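Facilities > Inspections > Interior surfaces and storage

Interior surface and storage inspection – checklist with comments
Oct 11, 2021
By the Vornimar site inspection desk

Scope: wall coverings, floor surfaces, floor-to-wall edges, wall-mounted storage, exits and lighting. Building 80, ground level, all rooms. Ratings are P (pass), M (monitor) and F (fix before next inspection).
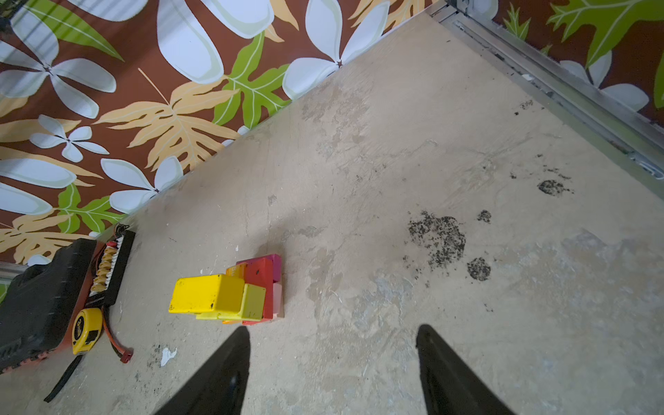
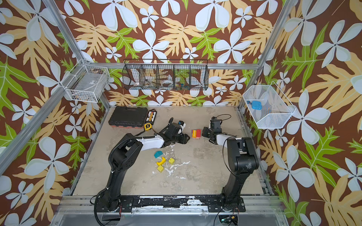

Floral wall covering, brown ground.

1. Wall coverings
1.1 Seams closed, no lifting at corners – M. One seam in the east corridor has opened at head height. Re-glue and roll.
1.2 No staining or soft spots – P. Moisture readings taken at the outside walls only.
1.3 Fire rating on record – F. The Bralix data sheet on file covers the plain stock. The sheet for the printed stock is missing. Request a copy from the supplier and file it under 1,076.

2. Floors
2.1 Free of trip hazards – M. Raised threshold at the store room door. Mark with yellow tape until the strip is replaced.
2.2 Surface wear – M. Finish is gone along the main walking line in the corridor. Bare areas take up water during mopping. Reseal in November.
2.3 Floor-to-wall edge sealed – P, except behind the radiator in the meeting room. Gap admits dust and probably drafts.
2.4 Mats flat, edges down – P.

3. Wall-mounted storage
3.1 Fixings tight – P. Hand test only, no tools used.
3.2 Load label present – F. Labels missing in the copy room. The Dinsa shelf brackets are rated at 20 lb each and must be marked accordingly.
3.3 Nothing stored above door height – F. Two archive boxes over the copy room door. Remove.
3.4 Clearance to sprinkler heads – P.

4. Exits and lighting
4.1 Exit routes clear – P.
4.2 Emergency lights tested – M. Unit by the rear stairs came on late. Drakeo battery pack is past its replacement date. Order one.
4.3 Exit signs readable from the far end of the corridor – P.
4.4 Door closers latch from fully open – P. Rear door needs a firm pull in wet weather, see last report.

5. Records
5.1 Previous actions closed – F. Two items carried over: threshold strip and label stock.
5.2 Cleaning product sheets in binder – P. Binder has been moved to the reception cabinet; the index still gives the old location.
5.3 Floor area on the form corrected to 1,000 sq ft for the ground-level offices. The earlier form used the figure for the whole building.

Items rated F go to the maintenance log the same day. Items rated M stay on this sheet and are checked again in November, along with the resealed corridor.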